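The robot at Savine's workshop wakes at seven on Monday, or is supposed to. By ten past, it has usually announced that its left finger is somewhere its left finger plainly is not, and the first job of the week begins: persuading a machine that it has two hands' worth of nothing.

Savine looks after rented robot arms for people who would like to use them without learning much about them. Most of its customers want boxes moved. One, a garden-toy maker called Pretach, wants its products picked up off the floor, over and over, to see which shapes a gripper can manage and which it can't. So Savine built a corner for it: two printed walls, a slick floor, an arm on a stand, and a logbook with coffee on the cover.

I spent a week in May beside that corner. I had expected sparks. What I got was a lot of wiping.

The fingers get wiped first. Dust off a floor finds its way onto anything that touches the floor for a living, and a dusty finger lets go of things at the worst moment. Then the bolts are checked against paint marks drawn across each head and onto the metal next to it. If the two halves of the line still meet, the bolt hasn't moved. It costs as much as a paint pen, and I saw it catch more trouble than the diagnostic screen did.

Next comes zeroing. The gripper closes on itself, opens as far as it will go, and closes again, and the controller writes down what it thinks happened. On a good day the two readings agree. On a bad day the technician on shift says a short word and goes looking for the cable, which runs down the wrist and gets bent every time the arm does. Cables here are replaced every 1,000 cycles, whether or not they have complained. The previous rule was to wait for the complaint.

Only then does it get to touch a toy.
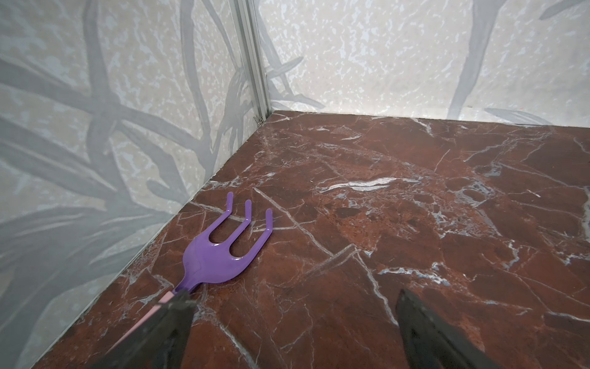 *A purple hand rake at the gripper's left finger, with the right finger standing open.*

Small plastic rakes are a favorite with the staff and a misery to the machine. A block has the decency to be the same shape on both sides. A rake has a neck, a handle and a fan of curved tines, and it will pivot on any of them if the fingers come in crooked. When that happens, the temptation is to squeeze harder, and the cell's settings still carry the scars of that temptation. Grip force runs from zero to a hundred on a scale of Savine's own. Somebody once left it at 57. It now lives at 14, and changing it requires a signature.

The floor has its own following. It's patterned like marble, deep red with white veins, and the walls are covered in gray leaf shapes, so the whole place resembles the lobby of a hotel that has recently changed hands. The busy surfaces are deliberate. A wrist camera that can only find a toy on a plain white table isn't much use in anyone's house.

The camera gets its own page in the logbook. Its lens is cleaned with a cloth kept in a bag inside another bag, and its mount is nudged back into line using a jig from Daneshvar, a small machine shop across the road. The jig is a beautiful piece of metalwork. It was also made for the previous gripper, which nobody noticed until May, so it now has a folded business card wedged under one end. The business card is listed in the parts inventory. Quantity on hand: 50.

The controller software, Gendau, takes a dimmer view of improvisation. It wants every adjustment entered, dated and explained, and it rejects any explanation shorter than a sentence. One entry reads, in full, "The finger was loose and now it is not loose." Gendau accepted it.

By late morning the arm is running and the technician is allowed to sit down. This is the part visitors come for, and they tend to last ten minutes. The gripper goes down, closes, comes up, opens. I lasted longer than most, mainly because I had the good chair.

At four the fingers are wiped again, the arm is parked with its elbow tucked in, and the logbook goes back on its hook — except on the day I left, when it had fallen behind the stand. The robot couldn't reach it, so the technician fetched a broom.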